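Brirkel Auto Glass Opens Second Service Bay in Milline

Brirkel Auto Glass and Film has opened a second service bay at its Foulkes Road shop in Milline, the company announced in December. The new bay will be used mainly for windshield replacement, leaving the original bay free for window film work.

Until now, both kinds of work shared a single space. Film must be applied in a clean, still room, and the shop had to stop other work while a vehicle was being tinted. According to the company, customers who needed a windshield often waited 3 days for an opening during the summer months. Management expects most replacements to be scheduled within 2 days under the new arrangement.

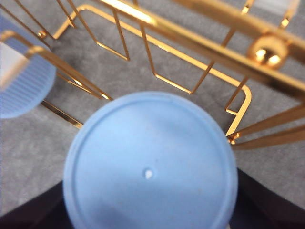 The added bay is fitted with a wider overhead door and can take full-size vans and light trucks. Work vehicles from Milline and the neighboring town of Kolanum make up a growing share of the shop's business, and several fleet owners had asked for a place where taller vehicles could be serviced indoors.

Small chip repairs will continue on a walk-in basis. A typical chip repair takes 30 minutes, and customers may remain in the waiting area while the work is done. Windshield replacements are by appointment only. Drivers are asked to allow 60 minutes after installation before moving the vehicle, and longer in cold weather if the technician advises it.

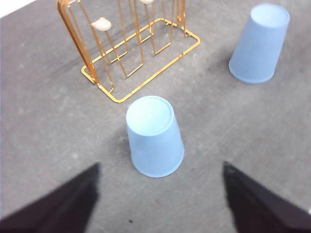 The company has also revised its written warranty. Film installed at the Foulkes Road shop is now covered against peeling and bubbling for as long as the customer owns the vehicle. Coverage does not extend to scratches, damage from cleaning products, or film removed by another business. Customers with earlier film work may bring in their original receipt to have the new terms added to their record at no charge.

All tint work will continue to follow state limits on how dark side and rear windows may be. Customers seeking a medical exemption should bring the approved form to their appointment.

Prices for film and glass service remain unchanged. Appointments may be made by telephone or at the front counter. Vehicles left overnight must be checked in before 5 p.m., and keys may be picked up the next morning once the office opens.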